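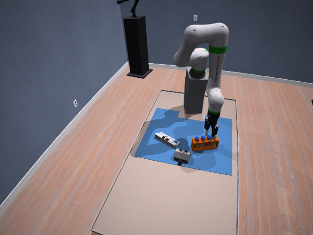 A simulation view of the Tamora bench, with the arm's gripper over the orange tube rack.

Haltano puts its first robot arm to work in the Ogilvie sample lab

OGILVIE, 8/6/23 - I'm Siham Majali, I run the sample lab at Haltano, and I've been asked to tell you about Tamora in my own words (they may regret that!).

Tamora is our new bench setup: one arm, a tube rack and a lot of planning. We get about 326 tubes on a normal shift, and until now every one was moved by hand. My wrists remember all of it.

We laid the whole thing out in simulation first. Zlatko Omerović shifted that rack back and forth on the screen for 10 days while the rest of us leaned over his chair and told him he was wrong. Sometimes he was.

So what changes for us? The arm takes over the rack work. No one is losing a job, and the early shift now starts an hour later, which went down very well. Aishwarya Venkataraman is training as our first cell lead, and she'll be teaching the rest of us to stop, reset and restart the arm ourselves.

Our Vimier lab gets the same bench next.

Press contact: Elie Aoun, Haltano, extension 171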